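Notebook, bench 2 — teaching the cup task by hand and by remote, Monday

Carrying on from the page before. The aim for the day was to get a clean set of demonstrations for picking up the small cup and standing it upright near the middle of the table, and to settle whether we do them by hand guiding or with the remote. 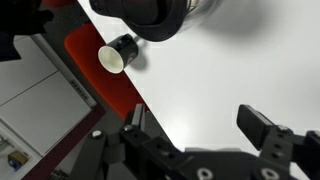
Started at nine with hand guiding because the remote handset was still on charge. Arm in free-drive, gravity compensation on, payload set to the value from last week. It drooped as soon as I let go. Slowly, a few millimetres a second, but enough to spoil any pause in a demonstration. Checked the payload entry and it still had the old fingers' weight in it. Put in the new figure and the droop went away except with the arm stretched right out, where it still sinks a little. Left it at that.

First six demonstrations by hand guiding. Notes as I went:

Holding the arm above the wrist joint gives a smoother path than holding it at the gripper. If I hold it at the gripper I tend to twist the last joint without meaning to, and the twist goes into the recording.

My sleeve got into the wrist camera view in at least three of them. Rolled the sleeves up, then it was my forearm instead. Tried standing on the other side of the arm, which kept me out of view until the final turn of the wrist. The model will learn from whatever is in those pictures, and at run time there won't be an arm reaching in from the side. I've marked all six as practice and they should stay out of the training set.

The finger button is awkward. To close the gripper while guiding you have to take one hand off, press, and wait. There is a dead stop in every recording just before the grasp. Trimming it afterwards is possible but I would sooner not have it there to begin with.

Moved to the remote at half past ten. Denska handset, translation on the left stick, rotation on the right, trigger for the fingers. Speed limit at the lowest setting for the first few, then one step up. The lowest is so slow that I overcorrect out of impatience.

The frame setting matters more than I had written down before. With the stick mapped to the base frame, pushing forward moves the arm away from me whichever way the wrist is turned. With it mapped to the tool frame, forward means forward along the fingers, which is handy for the last bit of the approach and confusing for everything else. Did four in each. Base frame for the whole run is better for me. Anyone else recording should try both and then stick with one, and write which one in the session file. There is a field for it that we have all been leaving blank.

Approach to a cup lying on its side. Three ways in that I tried:

a) Fingers across the body, from straight above, closing at the middle. Easiest to drive. The cup tapers, so it tries to squirm towards the narrow end as the fingers close. Held in most, slipped out in two.

b) Same but nearer the mouth. Better hold, and the turn to upright is shorter. The risk is pressing the rim down into the table if I come in low.

c) One finger inside the mouth, one outside. Firm hold once it is on, but I needed four or five tries to line it up and the recordings are full of small hesitations. Dropped this one.

Going with b for the set. I don't want a mixture of a and b in the same batch. We did that with the lids in October and the policy went for a point halfway between the two grasps and closed on nothing useful.

Finger opening at the start: fully open every time. I had been starting with whatever was left from the last run and it gives the model a false hint about what stage it is at. Added to the reset list below.

Cup near the table edge is the hard case. Coming down with the wrist tilted, the outer finger wants to pass over the edge strip and it is easy to catch it on the way back in. I touched it twice, lightly, and the arm didn't fault either time, but both runs are discarded. What works is to come down a little inboard, then move sideways to the cup at grasp height. It feels slower on the stick and makes a longer recording. The path is consistent though, and that seems worth having.

Large glass container stays put as the fixed obstacle. Clear glass is poor on the depth channel, as we knew, and we aren't using depth for this task, so I only noted it. What I did find is that with the cup close in by the container I was swinging the wrist wide to keep clear, far wider than I needed to. I watched two of these back and the gap was very generous. If the model learns that, it will swing wide everywhere. Redid them with a tighter line.

Lunch. Left the arm parked and powered, brakes on.

Afternoon batch, all by remote, base frame, grasp b. 18 recordings, 14 kept. The four rejected: two for the edge strip as above, one where the cup rolled as I touched it and I chased it, one where the logger stopped early. The chase one I went back and forth on. Recovery behaviour is useful and we have almost none of it, but I would want to record it on purpose, with its own label, and not have a single odd one sitting in the middle of the clean set. Moved it to the side folder.

Logger: it stops writing when the buffer reaches 600 steps and gives no warning. My long edge runs come close to that. Uvell branch has a setting for it but we are on the older build at this bench. For now keep runs short, and look at the step count at the end of each before resetting. If it reads exactly the limit, the tail is missing.

There is also a lag on the remote, worse after lunch than before. Stick to motion felt like a beat behind. I had the live preview open in two windows, and closing one helped. The trouble with lag is that the pictures and the commands get out of step by a frame or two, and we don't correct for that. Worth plotting commanded against measured position for one of the afternoon runs to see how big the gap is. Haven't done it yet.

Tried the playback check on three of the kept recordings: cup put back on its taped mark, recording replayed open loop. Two stood the cup up. The third knocked it, and on looking, I had put the cup down with the mouth turned a bit off from where it was in the original. So that tells me about my reset more than about the recording. Took the mark off the table again straight after. I don't want tape showing in the training pictures.

Reset list as it stands now, for whoever is on next:

Arm to home, fingers fully open.
Cup on its side, mouth direction taken from the sheet.
Container not to be moved between runs.
Overhead lights on, blind down. The shadows shift a lot by mid-afternoon if the blind is up.
Hands and sleeves out of view before starting the logger.
Step count written down before the next reset.
Frame setting in the session file.

On the question of hand guiding or remote. For this task, remote. The paths are less graceful than by hand and they take longer, but the camera view is clean and the gripper signal sits where it should. I would still use hand guiding for tasks where the contact is the main thing, such as pressing the container lid down, where I can't feel anything through the stick. The Nikolaidis rig at the other site has a matching lead arm with a bit of force coming back and the people using it are happy with it. We have the mounting plates for something similar but no motors for it until the Tukilen order comes in.

One thing on the operator side. By the last few runs I was tired and it shows. Starts are jerky, there are little dithers above the cup, and the release is late. Kept runs from the first half of the afternoon average noticeably shorter than those from the second. I would cap it at an hour on the stick and then swap or stop.

Target for the full set is 72 kept recordings, spread over cup positions across the whole table, with a fair share at the edge. Today's are nearly all from the left half. Next session should start on the right and work back.

To do:

Command against measured plot, one early afternoon run and one late.
Ask for the logger limit to be raised, or move this bench to the newer build.
Correct the payload entry in the saved profile as well as in the live one. I only changed the live one, so it will come back wrong after a restart.
Tighten the finger mounting screws. There is slight play on one side, felt when guiding by hand. Check with the arm powered down.
Ten or so deliberate recovery runs, own label, own folder.

Powered down at twenty past five. Data copied to the shared drive, not yet removed from the bench machine.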